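Cutting Board Questions I Get All the Time

I've been making maple boards under the Lutell name for a while now, and the same questions keep landing in my inbox, so I've put my answers in one spot.

Why does my board have a knot in it?
It's wood! I leave the small, tight ones alone because I like them. If a knot ever feels loose under your fingertip, write to me and we'll sort it out.

Will the stripes match the photos?
Nope, every board is glued up from different strips. Some come out very plain, and some get a wild swirly one (I fight the urge to keep those for myself).

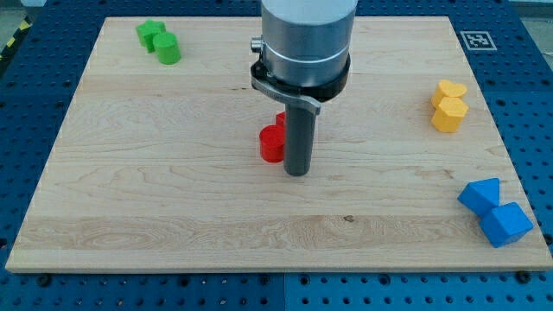

Pale maple with a swirly strip along the near side and one small dark knot.

How often should I oil it?
Once a month is plenty for most kitchens. Wipe on mineral oil, wait 30 minutes, buff off whatever's left. Please don't use olive oil, it goes sticky and smells awful after a few weeks.

Can it go in the dishwasher?
Oh please no. Warm water, a little soap, then stand it on its edge to dry.

Mine has warped a little. Is it ruined?
Probably not! Flip it over, leave it on a flat counter for a few days and see if it settles down.

Do you resurface old boards?
I do, for $40 plus shipping, and that includes a fresh coat of oil. Turnaround is around two weeks, longer if you send it in March.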